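March 1, 2020

1/ Sidecar season is nearly on us and I've got far too many thoughts for one post, so it's a thread. Kettle on, grab a biscuit!

2/ First up, the new calendar. There are 21 races over the year, which is the most we've had since I started following, and Hernesum gets the opener again. Good. It's a cracker of a first weekend, with that long uphill run to the first corner where everyone arrives together and someone always tries the outside.

3/ Beven is back as well!! I'd given up on Beven. The surface was a patchwork last time and the passengers were getting hammered over the bumps behind the pits. They resurfaced the whole back section in January and the lap times from testing look quick. Really quick. 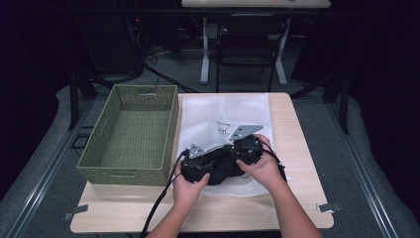 4/ If you've never watched a sidecar race, watch the passenger and forget the driver for a lap. They're hanging off the back on the right-handers, then flat across the platform and out the other side before the next left. At Beven they have to do that swap five times in under half a minute. My knees hurt thinking about it.

5/ Rule change I'm happiest about: the Saturday sprint now sets the grid for the Sunday feature. Before, you could bin it in the sprint and still start from pole the next day. Now it'll cost you. I reckon we'll see a few cautious Saturdays early on and then somebody will get impatient.

6/ Rule change I'm less sure about: one set of tyres for the whole weekend. Fine at Hernesum. At Utcombe, with that rough bitumen through the bottom loop? Hmm. The rear used to be cooked by half distance there with a fresh one on.
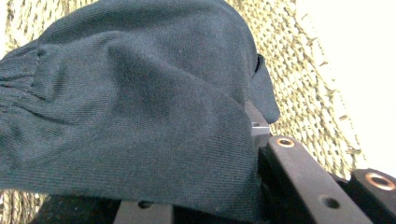
7/ OK, teams. Procházka are my favourites again, and yes, I'm biased, I've got the cap. They won 5 of the last eight rounds and they've kept the same crew on both outfits. Same colours too, that lovely orange. You can pick them out from the far side of the track in the rain.

8/ My smoky is the little two-outfit team out of Utcombe. They've got number 88 back on the nose after running a borrowed number all last year, and their home fans are going to lose it. They were fourth at the last round with a gearbox that wouldn't give them second. Imagine them with a full set of gears!

9/ Where to watch. The feature races are all live on the series stream, and this year the sprints are too, which I'm rapt about because the sprints are often the better race. Practice is timing screen only.
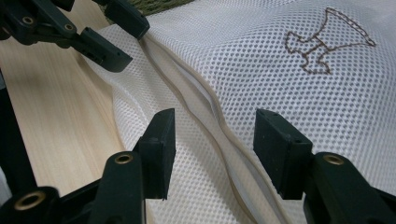

The replays go up the same night, so if you're an early-to-bed person just stay off here until you've seen it. I'll put a spoiler warning on mine. I forgot twice last year and I'm still hearing about it.

10/ Going in person? At Hernesum, walk to the bank above turn three. It takes almost twenty minutes from the gate and the last bit is steep, but you see them come up the hill and go right away from you down the other side. Take a hat and earplugs for the kids. The pie van is at the bottom, so get your pie on the way up.

11/ Podium guess for round one: Procházka, Procházka, number 88. Send me yours before practice starts and I'll put the closest ones up after the race.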